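Small hall, big program: a talk with the founder of the Swanson dance school in Zudport 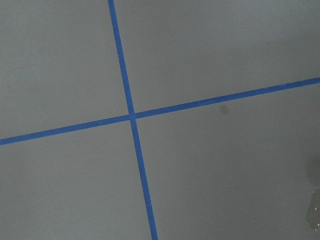
Blue tape crossing on a gray surface.

26/11/2025

When I ask the founder of the Swanson school how she began, she answers with a number. "The first rent was 3000, and I had saved 2577. My aunt gave me the rest and wanted it back before summer."

The school opened in September with six pupils, all of them adults. Children came later, when the parents asked for it. "I was afraid of teaching children," she tells me. "Adults excuse you if the lesson is boring. A child sits down on the floor."

Today she teaches three levels and prepares a new evening called Dredance, in which beginners and advanced dancers share the same piece. I wanted to know if this is not difficult for the advanced ones. She thinks for a while. "They complain, yes. Then they must learn to wait for another person, and their own dancing becomes calmer."

About music she is strict. She does not use recordings in the first weeks, only clapping and counting aloud. Several pupils have left for this reason, and she does not regret it.

And after Dredance? The theater in Rotivo has invited the group, but the date is not yet agreed. "First I would like to sleep," she says, and goes to open the door for the evening class.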